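Robótica na escola: deixem os miúdos perder tempo

Escrevo isto à pressa, entre duas turmas, por isso perdoem o tom. Mas ando com isto entalado desde maio.

O clube de robótica da nossa escola tem 6 alunos fixos e um armário. Um armário! No ano passado levámos uma equipa ao torneio Jimell e ficámos em quarto. Festa, fotografia no átrio, bolo. E logo a seguir a pergunta do costume: e para o ano, é para ganhar? Pois. É aqui que a coisa descamba.

O torneio é uma pista. Linhas pretas, cubos, tudo à medida, tudo previsível. Quem treina a pista 40 vezes ganha a quem treina dez. Os miúdos decoram. Mudam um número no código, correm outra vez, mudam outro. Aprende-se alguma coisa, não digo que não. Pouco, para as horas que leva.

Este ano propus outra coisa. Projeto Kassa, nome escolhido por eles, não me perguntem. Objetos de casa, coisas tortas, com curvas e buracos, e o braço a ter de se entender com elas. Sem pontuação nem cronómetro. Houve pais que torceram o nariz. Um perguntou-me se aquilo "contava para alguma coisa". Conta, sim senhor.

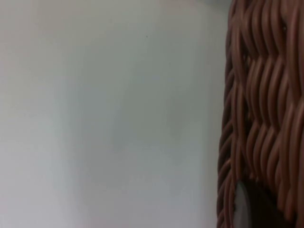
Projeto Kassa: o cesto entrançado, muito de perto, com a parede clara atrás.

Um cesto é um problema a sério. Um cubo tem faces, sabe-se onde começa e onde acaba. Um entrançado é só altos e baixos, brilho em cima, sombra nos intervalos. Onde é a borda? O que é que o programa deve considerar "cesto" e o que é fundo? Passámos uma tarde inteira só nesta discussão, duas alunas quase aos gritos, o quadro cheio de setas. Não se escreveu uma linha de código. Foi a melhor sessão do ano e nao a troco por taça nenhuma.

Sei o que me vão dizer. Que a competição motiva. Motiva alguns. Os outros ficam a segurar no cabo. Na equipa do Jimell havia 4 a ver e dois a programar, e eu deixei, que é o que me custa mais admitir. Estava a pensar na classificação.

A Noeline McKinnon, que orienta o clube de Stullenstead e com quem troco mensagens há uns tempos, é da opinião contrária. Acha que sem prazo ninguém acaba nada. Tem alguma razão, o nosso relatório está atrasadíssimo e a parte das conclusões é um parágrafo. Mas prazo e pódio são coisas diferentes, pode haver uma data de entrega e uma mostra aberta às famílias, com os erros à vista e os alunos a explicar.

E o dinheiro. As inscrições e o kit obrigatório da Atolitz levaram-nos quase tudo no ano passado. Com isso compravam-se sensores, cabos, um segundo armário até. Um cesto toda a gente tem em casa.

Portanto, à direção, que vai decidir isto a 14 de janeiro: deixem o clube fora do torneio um ano. Um só. Depois venham à sala ver e falem com os alunos, com todos, tambem com os que antes seguravam no cabo.

Contacto: jornal da escola, sala 81 | © Jornal da escola, textos da responsabilidade dos autores | Voltar ao topo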